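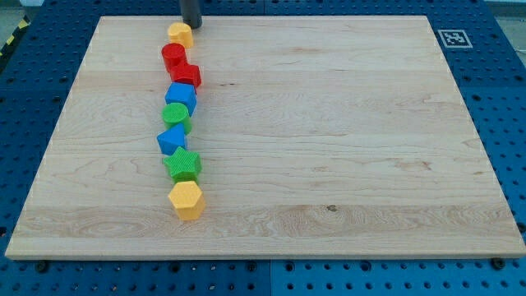

Petek Play Library: Notes on the Shape-Sorter Blocks

Posted May 4, 2026, by Haris Pavlović

The Petek Play Library lends wooden boards, puzzles, and block sets to families in Cakmont and the surrounding neighborhoods. Readers of this blog will know that I write here in a personal capacity, although I also maintain the library's written guidance and tend to carry its tone home with me. The present entry concerns shape-sorter blocks, which are borrowed more often than anything else in the collection and are returned incomplete more often as well.

A shape sorter is usually sold as a container with matching holes in the lid. In my experience the container is the less useful part. Children who are given the blocks alone, on a flat surface with a clear boundary, will generally stay with them longer. They stack them, stand them on end, and place them in rows. The row is the arrangement I encounter most, and it is the one this entry addresses.

On the surface

I recommend a solid wooden board with a light finish. Pale maple is very good for this purpose. Saturated reds and blues stand out clearly against it, and the grain gives a child something to follow if a line is wanted. Patterned rugs should be avoided, as should any tabletop with holes or slots in it, unless a board is laid on top. Small parts do not pass through maple.

The library's boards were made by Arley, a small workshop on the east side of Cakmont, from strips glued edge to edge. Borrowers occasionally report the faint bands in the wood as cracks. They are glue lines and require no action. Knots are likewise acceptable. A board should be reported only when it rocks on a level table or when an edge has become rough to the hand.

On the row itself

It is not necessary for a row of blocks to be straight. I mention this because adults correct it, frequently and without noticing that they do so. A column that drifts a little to either side is a perfectly satisfactory column. If a child places two blocks of the same color together, that decision should be left alone, and if the next block is of another color, that should be left alone also.

Textured blocks are preferable to smooth ones for this activity. A finely ridged surface offers some grip to small fingers. The ridges do collect crumbs, a matter to which I return below.

Upright cylinders cause more difficulty than cubes. They tip when a neighboring block is pushed against them, and a child who has built most of a line may be discouraged by this. Two remedies have been of use in our sessions. The first is to leave a finger's width on either side of the cylinder. The second is to begin with the cylinder and build away from it. Blocks with a rounded or arched outline are most easily placed at an end, where only one side has to meet another block.

Sessions in the library's front room last 60 minutes, of which blocks seldom occupy more than 20. I do not regard this as a failure of attention. The material has been used and the child has moved on.

On cleaning

Plastic blocks should be washed in warm water with a small amount of dish soap. A soft toothbrush is adequate for ridged surfaces. Blocks should then be left on a towel until fully dry, and they should not be returned to a closed bag while damp. We received two such bags in October and had to withdraw both for a thorough cleaning.

Boards must not be placed in water. A cloth that has been wrung out well is sufficient, wiped along the grain, followed by a dry cloth. Clorau, the oil we apply to our boards each fall, is not sent out with loans, and borrowers are asked not to apply any product of their own.

On returning a set

Each set is accompanied by a card showing the outline of every piece. Please place the blocks on the card before packing them. Missing pieces should be noted on the back, with a description of the shape where possible. "The yellow one" has appeared on several cards and has not proved sufficient. There is no charge for the first missing piece. Replacements may take up to five weeks, during which the set remains off the shelf.

Requests for boards may be left at the front desk or sent through the contact page. The large board is currently on loan and a waiting list is being kept.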